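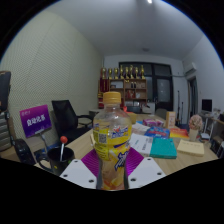 6月，下午 4 点多开始，长桌

趁大家还没回来先把桌子收了，边收边记，字乱勿怪。

起因：Vinport 那批样品明天要摊开核对，长桌必须腾出来一半。上周说好谁用谁清，结果还是老样子。

**规则（沿用上次的）**

- 饮料瓶、杯子：全部挪到桌子一头，不许和纸质材料混放
- 纸：先摞，后分，不要站着一张张看，上次就是看着看着一小时没了
- 有包装的小东西：按项目分盒，分不清的进「待认领」
- 立牌：不动。行政的东西，挪了要说一声

**瓶子**

黄盖子那瓶，黄标签蓝字，下面印着水果。没写名字。喝了的就喝完，瓶盖拧紧，别开着口放在材料旁边。Dunmore 的打印稿上个月就是这么毁的，甜的东西干了以后整摞粘一起，揭都揭不开，重印了 8 份。

以后瓶子上贴个小纸条写名字。标签纸在柜子第二层，白色那卷，别用黄色的，黄色是样品专用。这条说过不止一遍了，再写一遍。

**杯子**

黑色马克杯，里面插着根棒棒糖，红的。杯子谁的谁领走，棒棒糖我不管。先放左边。杯子底下最好垫个东西，木头桌面上留圈很难擦，试过酒精，没用，反而发白一块。改用湿布加一点点洗洁精，拧干再擦，顺着木纹。

**纸和印刷品**

最麻烦的一块。目前分法：

1. Evau 的说明稿，留最新一版，旧版进回收箱
2. Junderard 的宣传单，数量对不上，单子上写 500，盒子上写 884，两个数都不知道哪来的。先不拆，问了再说
3. 空白纸和便签，归一摞，放桌子中间靠后

订书钉记得先拆再扔回收。碎纸机又卡了，先别用，卡的那张我没抠出来，工具在抽届里，谁有空弄一下。
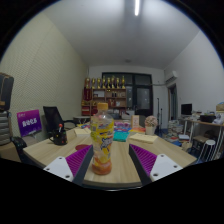 瓶子挪到靠桌边，后面的纸和印刷品还没分。

瓶里剩的不多了，橙红色那点底子。先这么立着，收工前没人认就倒掉，瓶子冲一下再扔。

粉的紫的那排带包装的，摆成一排了就别再打散，核对的时候从左往右拿，拿一个勾一个，勾完放回原位。青绿色那包平放着的还没查属于哪个项目，暂归「待认领」。米色的盒子立着，别放倒，也别在上面压东西。

**分到一半的问题**

- 待认领盒不够大。换 2 个浅的比一个深的好用，深盒子底下的东西等于没有
- 印刷品颜色太杂，光看封面分不出项目，得翻到背面看编号。下次收的时候一律背面朝上
- Evau 和 Dunmore 的封面蓝色太像，我已经放错一次，又挑出来重放。建议 Dunmore 那摞夹一张白卡纸
- 桌子靠墙那头光线差，核对还是在靠外这头做

5 点半补：跟 Vinport 那边通了电话，样品上午到，分两箱，不用全拆，第一箱先核外包装，有压痕的单独放并且拍照。第二箱等他们清单更新了在说。所以桌面腾一半够了，另一半今天可以不动。

**还没做的**

- [ ] 桌面擦一遍（湿布，拧干！）
- [ ] 待认领盒换掉
- [ ] 问 Junderard 宣传单的数
- [ ] 标签纸快用完，再领一卷白的
- [ ] 碎纸机
- [ ] 清单打印两份，一份贴箱子上，一份夹本子里
- [x] 黄标签瓶子、黑杯子跟纸分开

另：上次有人把剪刀放进样品盒带走了，找了一下午。剪刀和裁纸刀用完放回笔筒，笔筒在柜子顶上。胶带座太重，一直放桌上也行，但别压在纸摞上，压过的那几张角都卷了，给客户不好看。

印刷品剩下的明早到了接着分，先从最后面那摞开始，前面的等样品箱上桌以后再看放不放得下。待认领盒留到下周，过期我就直接处理了，包括棒棒糖。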